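Notebook, bench two, Virnville shop
2023-02-08

Carrying on with the eyewear case trial for Plekia. The question is still whether one black box can serve for most of the returns shelf, or whether we need to stock a second size. Covered the table with the green gridded sheet, white lines up. Pulled the first glasses from the tray, put them down straight on the green and checked the rims. Black rims wipe up fine with the dry cloth.

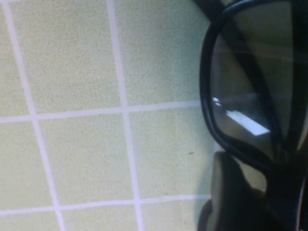 Do the glasses need to be folded before they go in the case?
Always. The box won't take a pair with the arms out, and forcing the lid bends the hinge.

Next the box. Stood it toward the left of the table, lid raised at the back. The lining is dark all through, so lint shows badly under the lamp. Brushed it out twice and it still wants a roller. Note for the order sheet: Ruvdale quoted 600 of these, and the price drops at 900. We have 746 pairs on the shelf list, so 600 leaves us short whatever we decide on the second size. Asked for the 900 price in writing.
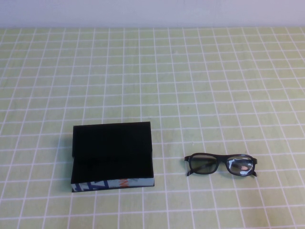

Box on the grid sheet, lid up.

Sunglasses after that. Lenses up, near the front of the box. I would still like a cloth under them, as the thin metal frames have nothing to hold them in place when the box is carried. The cloths from Hung are too thick for this and the lid rides high on them. Cut one down by hand and it was better, but the cut edge frays. 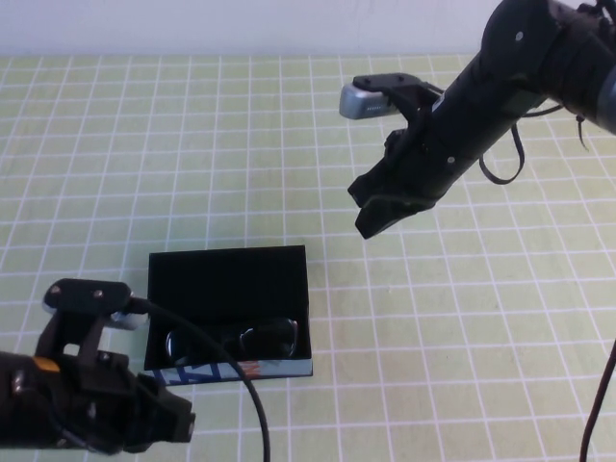
Lenses up is fine on the bench but wrong for shipping, according to the packing desk, who want a folded cloth over the glass as well as under it.

Will try it both ways on 12 pairs before the order goes in. Still to do: roller for the lining, thinner cloths, ask Ruvdale if the printed front can be left plain. Old case notes from August are in the blue binder.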